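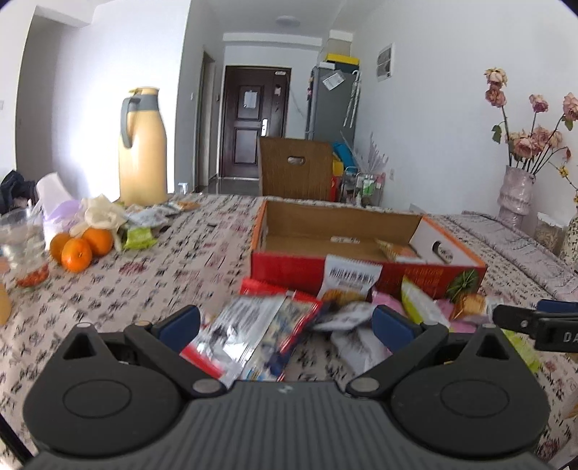

Search our site Enter keyword Go

Tretidbridge brings low-flow drip line to Jivalley growers

JIVALLEY – Tretidbridge is thrilled to announce that its new Pladberg drip line goes on sale this July, ready for orchards, market gardens and council plantings across the valley.

Pladberg is a pressure-compensating line made for sloping blocks, so the trees at the top of the hill get the same drink as the ones at the bottom! It comes in black or brown, in five lengths, with a flush valve for the end of every run.

Growers trialled the line on over 701 metres of apple and plum rows last summer, and their feedback shaped the new barbed fittings, which push on by hand.

Spare emitters and joiners will be stocked at the Jivalley depot, and phone orders placed before noon will be ready for pickup within 24 hours.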